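I have been putting off wiping down my own kitchen counter for two days, so naturally I spent last night watching a robot arm think about somebody else's. My current obsession is household chores in simulation, and whether any of it means a machine can do the dull stuff in a real house yet. I've been running a little kitchen world in a simulator called Skurkgate, with tasks from a free chore pack named Tokwood, and I'm having a ridiculous amount of fun with it.
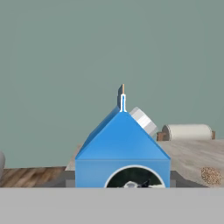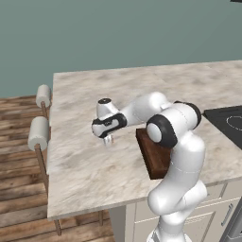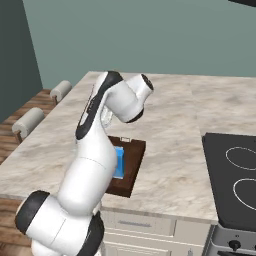

*Three renders from the simulated kitchen. The arm over the marble is in the second and third; the blue birdhouse is in the first.*

The chore I keep going back to is the least glamorous one in the pack: clear the counter. Pick up whatever has been left out, put it where it belongs, don't knock anything over. My seven-year-old nephew can do it (under protest). A human does it while talking on the phone. And yet it has eaten most of my evenings this month!

Let me start with the good news, because there's plenty. Reaching is basically fine now. If you tell the arm where a thing is and the thing is a sensible shape, it gets there smoothly and stops where it should. When I first played with this kind of software, just getting an arm to travel across a table without taking a strange loop through the air felt like a victory. Now I take it for granted, and I had to stop and remind myself how great that is.

A box on a cutting board is close to the ideal case. It has flat sides, it sits still, and it stands out against the dark wood. I'd happily bet on the arm for that one. Clear things are another story. Glass is miserable for a camera even in simulation, where the light is as well behaved as it will ever be, and a clear object on pale marble is about the meanest combination I can think of. You and I see a highlight and a bit of a rim and our brains fill in the rest. The software gets a patch of countertop that looks slightly wrong.

And then there's the arm getting in its own way. I hadn't thought about this at all before I started. When you reach for a mug, you sort of lean and peek around your hand without noticing. With a fixed viewpoint, a big white forearm can easily cover half of the thing it's supposed to pick up. Moving the viewpoint helps with one object and then hides the next one. I tried so many camera spots that I started keeping a paper list taped to my monitor.

Okay, numbers, for the people who like numbers (me). I left the counter task running over a long weekend and ended up with 3,312 attempts. I threw out the first 300, when I still had the grip force set wrong, and kept most of what was left. My goal had been 3,000 usable runs, so I was pleased to squeak past it. I'm still sorting the results and I don't want to quote a success rate I'd have to take back, but the pattern is clear enough already: most of the trouble happens in the last inch. The arm arrives, the fingers close, and the object slides, or tips, or gets pinched by a corner and swings.

I also tried the same settings with a different policy, Zirkimetti, which was trained on far more grasping and far less everything else. It's lovely at picking up. It is hopeless at deciding what to do next. It will lift a package, hold it beautifully, and then set it down again a hand's width from where it started, like a cat that wanted the door open and has changed its mind.

So, can machines do household chores yet? My answer tonight is "one step at a time, in a kitchen you've tidied first." The single steps are getting really good. The chore as a whole is still a chain of small decisions, and one bad link spoils the lot. Does this go in the trash or the drawer? Is that a safe place to put something down, or is it a burner? Stovetops worry me more than anything else here, by the way. A flat dark cooktop next to a flat pale counter is just more flat space unless the machine knows what a burner is for.

The shop floor is further along, from what I've seen. I used to work near the packing hall at Mottram, where every box came down the line the same way up, and of course a machine could handle that. Nobody there ever left a half-finished cup of tea on the conveyor. Homes are all half-finished cups of tea.

Next on my list:

- rerun the clear objects with two viewpoints
- try a slower approach for the final inch
- mark the cooktop as a no-go area and see how much that changes
- read the Skurkgate notes on contact settings properly, which I should have done at the start

I'm hoping to have the sorted results up in October. If you've had any luck with glass, in simulation or on a real arm, please leave a comment, I'd love to compare settings. Meanwhile I have an actual counter to wipe.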